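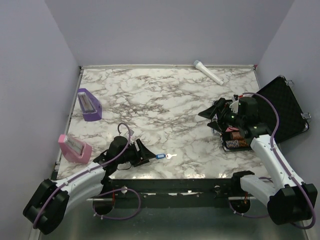
About Sekex

Sekex is a small company for renting and caring of game sets. We lend poker chip cases, card sets and board games to clubs, hotels, schools and private parties, and we also take in sets from other owners to clean, count and put in order. We opened in June 2018 in two rooms on Oakley Street, and we are still at the same address.

How we began

Our founder, Darren Haslam, worked for many years in the office of a hotel. The hotel had a good chip set in a hard case, but each time it was lent to guests it came back a little smaller. One evening a guest wanted to play and the key of the case could not be found. Darren spent that evening looking in drawers. Afterwards he bought a box of key tags and made a list, and this list was the beginning of our company.

What we do

Today we look after 271 sets. Most of them are chip cases, because these are the most asked for, and they also need the most care. Foam in the lid gets tired, latches become loose, and chips of one color travel into another set.

When a case comes back to us, we open it fully on the table and check the chips by color. Missing chips are replaced from our own stock. The latches are tried several times, and the foam is brushed with a soft dry brush. We do not use water on foam. Then the key is compared with its tag, and the tag with our book.

Every lockable case has its own key and every key has its own tag. We keep the spare key in a separate room. If you lose yours, please tell us the same day and we will send the spare. The fee for a lost key is 8 dollars.

The Celora service

Celora is the name of our service for owners. You bring or send us your set, even if it is mixed or incomplete, and we return it sorted, with a written list of what is inside. The work takes ten days in normal times. In July we are slower, for the reason that many clubs send their sets during the summer break. The largest set we have sorted had 975 chips, and it arrived in shopping bags.

We do not buy or sell antique chips, and we cannot tell you what a set is worth. For this kind of question it is better to ask a collector.

Visiting us

You are welcome to come and see the sets before you rent. Please write to us first, so that we can prepare the cases you are interested in. Children may come too, and there is a shelf of games which they can try.

Returns can be left at the front desk. Please keep the key with its tag and hand it over separately from the case.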